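Bin picking for our robotics club: arm keeps missing things near the walls, what are we doing wrong?
Asked in Student Projects > Arms and Grippers
987 views

Hi all! I'm in a college robotics club and we're getting ready for the Ascombe clutter challenge in May. You get a metal bin with a handful of random small stuff in it, and the arm has to get everything out, one item at a time, in 10 minutes. We have a KUKA arm (on loan from our department, we get it in the evenings) and a gripper with jointed fingers that two of our seniors put together as their capstone.

Things in the open part of the floor are pretty good now. We logged 121 tries last week and most of the misses were items close to a wall or jammed up in a corner. The arm either stops early and says it can't find a path, or it goes down at a weird slant and pushes the thing even tighter into the corner, and then we're really stuck.

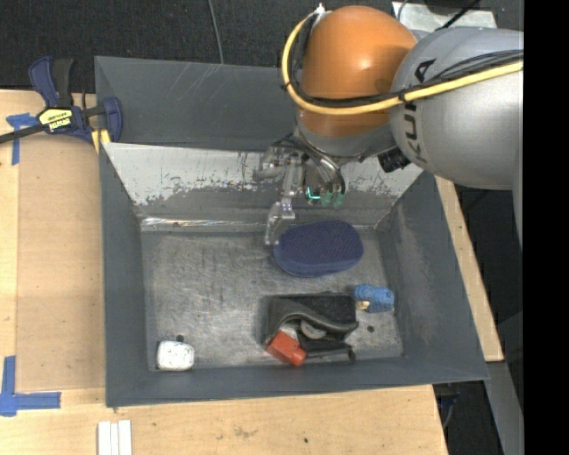 The other headache is soft stuff. Anything fabric gives us a lovely looking grasp point in the software, the fingers close, and half the time they slide right off. Hard plastic is way easier. I thought it would be the other way around!

Stuff we've tried: slowing down the approach, closing the fingers a bit before going in, and shrinking the safety margin around the walls in the planner. The last one helped some, but then we scraped a wall and our advisor made a face, so we put it back to where it was. We use the Drernance planner with pretty much the default settings. Camera is mounted fixed and doesn't move with the arm.

Do we need a different gripper, or is this something we can fix in code? We don't have money for a new gripper – so please say code :)

3 answers

Answer 1 (accepted)

Mostly code! I was on a team that did Ascombe two years ago and we had the exact same wall problem.

First thing I'd check is where your bin is in the planner compared to where it is in real life. Ours was off by 7 millimeters and we spent weeks blaming the fingers. Jog the arm by hand so a fingertip just touches each top corner of the bin, write down the positions, and compare them with your model. If the bin has sloping sides, make sure the model has them too. A lot of people drop in a plain box with straight walls, and then the planner either thinks there's room down low that doesn't exist or it refuses perfectly good grasps, depending on which box size you picked.

Second, don't shrink the margin everywhere. Keep it big for the arm and the wrist and make it small just for the fingertips. I think Drernance lets you set it per link, but I haven't used the newer version so look that up.

Third thing, and this got us the most points: add a nudge move. If an item is too close to a wall, don't try to grasp it. Put one closed finger between it and the wall and drag it toward the middle, take a new picture, then grasp. It costs a few seconds and it feels like cheating but the rules were fine with it when we competed (check this year's). Corners need two nudges sometimes. We capped it at three per item, otherwise it would happily push the same block around until time ran out.

For the fabric, go deeper than you think and close slower. Your software is probably picking a point on the top surface, and the fingers only get a little fold of cloth. We told ours to aim lower on anything that looked soft and it got a lot better. Not perfect, we still dropped one in the final round.

Oh, and clamp the bin down well and redo the corner check every time someone touches the clamps. Every single time.

Answer 2

get a suction cup. we switched to one from Kumalov and never looked back. super easy to set up

Comment from the asker: Thanks, but the arm only has one air line free and our advisor wants the capstone gripper on there. Also does it hold fabric? I kinda figured it would leak.

Reply: oh yeah no fabric is bad. mesh too

Answer 3

I agree with the nudge idea. I'd look at your camera as well. Bare metal bins are nasty for depth cameras – you get shiny spots along the floor and the seams, and the depth there is either missing or plain wrong. If you're losing items near the walls, maybe the camera isn't seeing a clean edge between the item and the wall at all.

Try saving the depth picture for each miss and going through them in one sitting. In our class project (we did ours with the Ratanaporn object set, so not quite the same) a good chunk of our "bad grasps" were really holes in the depth. We filled them in using the known shape of the bin, and moved a lamp so it wasn't glaring straight down into it. The lamp took a minute, the filling took me most of a weekend.

Comment from the asker: Update! Did the corner check tonight and our bin was off too, worse toward the back. Going to fix that before touching anything else. Haven't looked at the depth pictures yet, will post when we do. Is it OK to just subtract the bin floor or does that eat the flat items?

Comment: It'll eat them if your cutoff is too high. Start small.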